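Warum ich im Winter wieder Briefe schreibe

13/01/2026

Angefangen hat es mit einer Schublade, die nicht mehr zuging. Ich wollte nur schnell die Batterien suchen, und dann klemmte hinten etwas, und als ich es endlich herausgefummelt hatte, war es ein Packen Briefpapier, noch in der Banderole. Von meiner Oma, glaube ich, oder vom Flohmarkt – cremefarben, ein bisschen wellig an den Ecken, 400 Blatt! Wer kauft denn bitte 400 Blatt Briefpapier auf einmal?

Jedenfalls lag der Packen dann drei Tage auf dem Küchentisch und hat mich angeguckt. Am vierten habe ich mich hingesetzt und an Ifor geschrieben. Ifor Ifans kenne ich aus meiner Zeit in Brernmont, wir haben damals im selben Haus gewohnt, er oben, ich unten, und seitdem schicken wir uns zu Weihnachten eine Nachricht mit Tannenbaum-Emoji und das war's. Eigentlich traurig, wenn man bedenkt, wie viele Abende wir auf dieser furchtbaren Treppe gesessen haben.

Der erste Brief war eine Katastrophe. Meine Handschrift ist in den letzten Jahren völlig verkommen, nach einer halben Seite hat mir die Hand wehgetan, und ich habe gemerkt, dass ich dauernd zurückspringen und Sätze umstellen wollte. Geht ja nicht. Man muss den Satz, den man angefangen hat, auch irgendwie zu Ende bringen (ich habe zweimal gemogelt und einen Pfeil gemalt). Vier Seiten sind es trotzdem geworden, und ich habe ihm Sachen erzählt, die ich nie in mein Handy getippt hätte. Vom Umzug, der dann doch nicht stattfand. Von meinem Versuch, Brot ohne Hefe zu backen. Wie es mir im Herbst wirklich ging.

Dann die Frage mit dem Stift. Ich hatte jahrelang einen Kugelschreiber von irgendeiner Messe, und der schmiert. Also bin ich in den Schreibwarenladen gegangen, Plornora heißt der, in der kleinen Gasse hinter der Post, und habe mich beraten lassen wie bei einem Autokauf. Die Verkäuferin hat mir einen Füller nach dem anderen in die Hand gedrückt, ich musste immer dasselbe Wort schreiben, »Regenwetter«, und am Ende ist es ein ganz schlichter mit breiter Feder geworden. Dunkelgrüne Tinte dazu. Die Farbe ist natürlich albern und ich liebe sie.

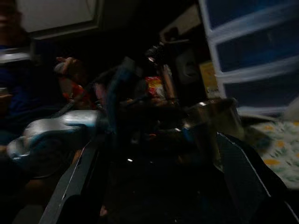 Was ich völlig vergessen hatte, ist das Warten. Man wirft so einen Brief ein und dann passiert erst mal nichts. Kein Häkchen, kein »zuletzt online«. In der ersten Woche bin ich noch jeden Tag zum Briefkasten gelaufen wie mit vierzehn, in der zweiten habe ich es vergessen, und in der dritten lag da plötzlich ein dicker Umschlag mit Ifors krakeliger Schrift drauf. Ich habe ihn nicht sofort aufgemacht! Ich habe mir erst Tee gekocht, die Decke geholt und mich ans Fenster gesetzt. Sechs Seiten, beidseitig. Er hat inzwischen Bienen.

Seitdem ist es ein bisschen ausgeartet. Jingyi bekommt jetzt Post von mir, obwohl sie nur zwei Haltestellen weiter wohnt und sich erst mal erschrocken hat, weil sie dachte, es sei etwas Amtliches. Und mit Aminu Igwe, mit dem ich früher im Chor war, tausche ich Rezepte aus, immer eins pro Brief. Seine Erdnusssuppe habe ich schon zweimal gekocht, beim ersten Mal viel zu scharf, beim zweiten Mal nur noch scharf.

Ein paar Dinge, die ich inzwischen gelernt habe, falls jemand von euch auch Lust bekommt: Dünnes Papier und breite Feder vertragen sich nicht, da drückt alles durch. Löschpapier gibt es noch, man muss nur danach fragen. Und schreibt nicht spätabends, wenn ihr gerade wütend seid – so einen Brief habe ich auch hier liegen, der bleibt schön in der Schublade (die jetzt übrigens wieder zugeht).

Auf dem Trödel habe ich neulich auch noch ein altes Briefstellerbüchlein gefunden, von 1867, mit Mustern für jede Lebenslage. Es gibt darin ein Kondolenzschreiben an einen entfernten Vetter, eine Absage an einen Hauslehrer und sehr viele Glückwünsche zum Namenstag. Mein Liebling ist die Entschuldigung für einen nicht erwiderten Besuch, anderthalb Seiten lang, und am Ende weiß man immer noch nicht, warum der Mensch nicht gekommen ist. Lihua meinte, das sollte ich abschreiben und ihr schicken, weil ich ihren Geburtstag verschwitzt habe. Mache ich vielleicht sogar.

Im April will ich Ifor besuchen, zum ersten Mal seit einer Ewigkeit. Ausgemacht haben wir das per Brief, mit drei Terminvorschlägen zum Ankreuzen, und er hat alle drei angekreuzt. Muss ich also noch mal nachfragen. Marken habe ich noch genug, nur die grüne Tinte wird langsam knapp, und Plornora hat diese Woche wegen Inventur zu.

Wenn ihr selbst noch Briefe schreibt, erzählt mir gern in den Kommentaren, womit und an wen. Und falls jemand weiß, wie man Tintenflecken aus einem hellen Wollpullover bekommt: bitte dringend melden!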